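Hovovar Table-Clearing Study: FAQ

What does the method do?
Hovovar learns a two-arm clearing policy from teleoperated demonstrations. The policy must separate trash from items that stay on the table. A crumpled can, paper cup and snack wrapper are trash; a mouse and closed laptop are not.

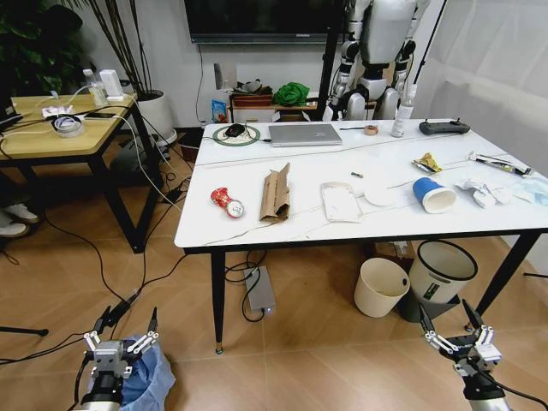

How was it trained?
On 120 demonstrations, each capped at 60 seconds. Séverine Lemaire labeled the keep and discard classes. Janka Danko wrote the action-chunking code.

Where do the kept items go?
They stay along the far edge. The bin stands on the floor in front of the table, and the left gripper works beside it.

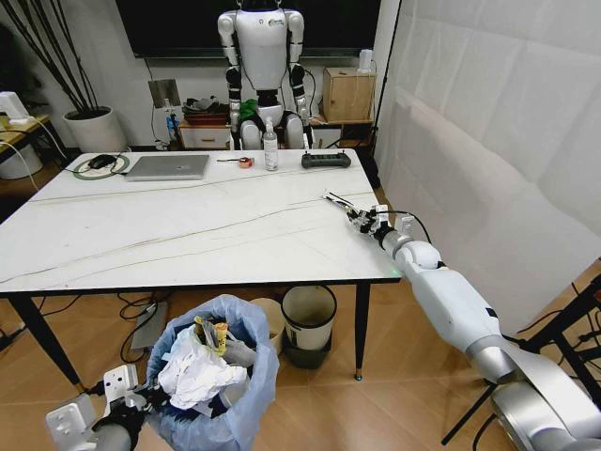 Does the policy use depth input?
Only RGB and joint positions are used. A depth variant was trained in May and dropped after 38 trials.

Who do I contact about the code?
Themba Fourie, Berport lab.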